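3.2 Where people put things down

I went into the Rindau interviews wanting to talk about noise. Noise is what the booth literature is mostly about, and our first coding sheet had a whole page for it. But by the second week Kenna MacAulay and I kept writing the same word in the margins, and the word was "shelf." People wanted to tell us about the spot where they leave their stuff! So this section is about that, and I'll get back to noise in 3.4.

We had 144 interviews in the end, each one booked for 40 minutes (a few ran way over, and I let them). Everybody we talked to uses a shared reading room at least once a week. We asked them to walk us through sitting down, starting from the door, and then we mostly kept quiet. Hajnalka Juhász did the coding with me, and where we disagreed we argued it out over the transcript and kept both codes if neither of us would budge.

What came up over and over was that a low table inside a booth gets treated very differently from a desk out in the open. On an open desk, folks told us, they keep a hand or an elbow near their things. Inside a booth they spread out. One woman at the Clanditz branch said she "unpacks like it's a hotel" - her words, and I've been quoting them to everyone since. Small personal things come out first, before any work does. Figure 4 has a low table between curved side panels, with a folded cloth, two books and three horse figurines on it.

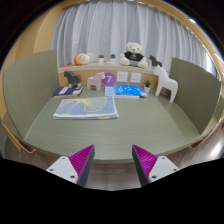
3.3 Leaving and coming back

The next question was what happens when someone gets up for coffee. I'd expected people to pack up, at least partly, and plenty of them said they do at open desks. In booths they were a lot more relaxed. They'd leave a scarf or a paperback and trust it to hold the place, and several were surprised we'd even ask.

There's a catch, though. The Vincze branch has a posted rule against holding seats, and readers there described the very same habit as something a little sneaky. Same kind of booth, same low table, different story about it. Hajnalka thinks the sign does all the work. I'm not so sure - Vincze is also the busiest of our sites, and I'd want to see a quieter branch with the same sign before I signed on to that. We come back to the disagreement in section 5.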